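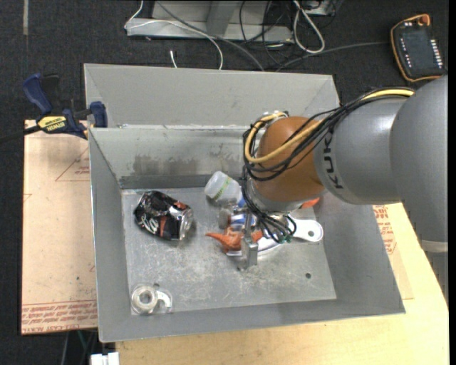
Metallwanne mit Gebrauchsspuren: Kratzer am Boden, dunkle Flecken an der Rückwand.

Graue Schleier und Flecken auf Metall – was bei uns hilft

Als wir im Mai die Waschküche in Clistberg ausgeräumt haben, kamen lauter Dinge zum Vorschein, die ich schon fast vergessen hatte: zwei Zinkwannen von meiner Großmutter, ein Backblech, das jahrelang unter Blumentöpfen lag, und eine Spüle, die mein Schwager unbedingt noch in den Garten bauen will. Alles stumpf und fleckig, aber zum Wegwerfen viel zu schade!

Zuerst wird bei mir immer trocken gebürstet, und zwar mit einer ganz normalen Handbürste. Danach kommt warmes Wasser mit einem Spritzer Spülmittel hinein, und dann darf das Ganze erst einmal stehen, während ich mir einen Kaffee koche (oder auch zwei).

Bei Edelstahl nehme ich anschließend einen Brei aus 3 Esslöffeln Natron und etwas Wasser. Mit einem weichen Tuch auftragen, immer in Schliffrichtung reiben, gut nachspülen und gleich abtrocknen. Kalkränder gehen mit verdünnter Zitronensäure weg. An Zink und Aluminium lasse ich die Säure aber nicht heran, da gibt es sonst hässliche matte Stellen, und die bleiben.

Tiefe Kratzer bekommt man mit Hausmitteln nicht heraus. Ich habe es mit der Paste von Zoder versucht und war ganz zufrieden, der Glanz kam ein wenig zurück – die Kratzer sind natürlich noch da. Stahlwolle würde ich höchstens für alte Gusspfannen nehmen.

Und bitte hinterher nichts Feuchtes ineinanderstapeln! Ich lege zwischen die Wannen ein altes Geschirrtuch und stelle sie schräg an die Wand, damit Luft herankommt. Das Backblech dient inzwischen als Untersetzer für die Tomatenanzucht, und die Spüle wartet immer noch auf meinen Schwager.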